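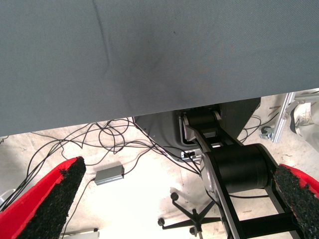
When does the seed library open for the season? First Sunday in February, at 10 a.m., in the front room of the Garno branch.

**Garno Seed Library, planning meeting**

**Packets.** We have 1,766 packets sorted and labeled, which is wonderful! Tomatoes are way ahead of everything else (147 kinds of vegetable in all, and it feels like half of them are tomatoes). Beans and squash are in good shape too. We're short on onions and leeks, and last year's parsnip seed goes in the compost. Agreed to ask Flavov Nursery if they have any leftover onion seed.

**Borrowing limit.** Long talk on this one. The current limit is 29 packets per household for the season, and hardly anyone gets near it. Motion to keep it as is. Carried. 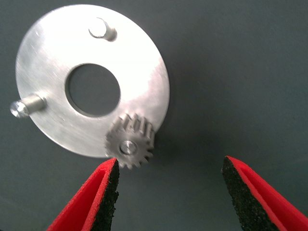
A member from the Tarevon side asked if people could bring back seed from squash they grew themselves, as hers did so well last summer. Everyone loved hearing that, but squash cross so easily that we'd need them hand-pollinated and marked on the envelope. Beans, peas, lettuce and tomatoes are welcome from anyone.

**Germination tests.** The paper towel tests start next week. Older lettuce and pepper seed first, then carrots. Anything under half goes in the free bin with a note to sow it thick.

**Swap day.** Schwerdtfeger Hall is ours for the afternoon, with 3 long tables for seed and one for cuttings.
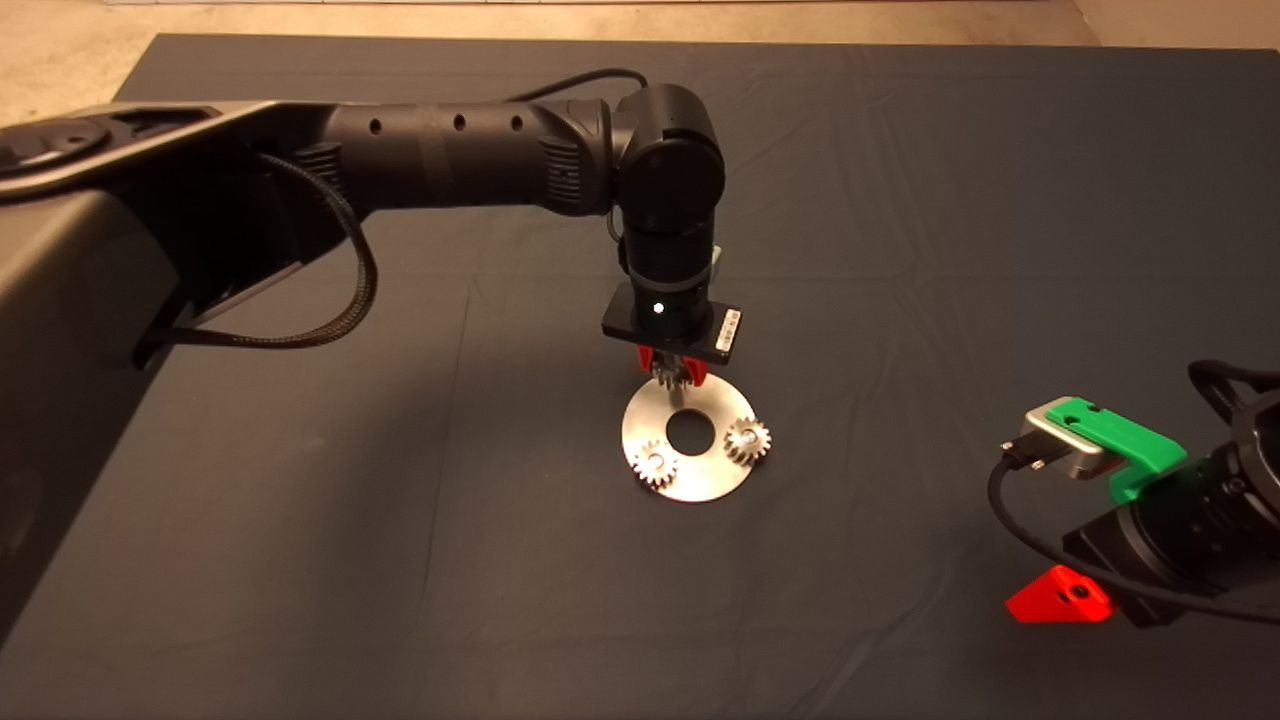 Setup is at noon and doors open at one. Bring envelopes, pencils and any spare pots. The bean-shelling contest is back, and so is the rhubarb cake!

**Next meeting.** Same room, 7 p.m. Draft planting calendar to be read through then.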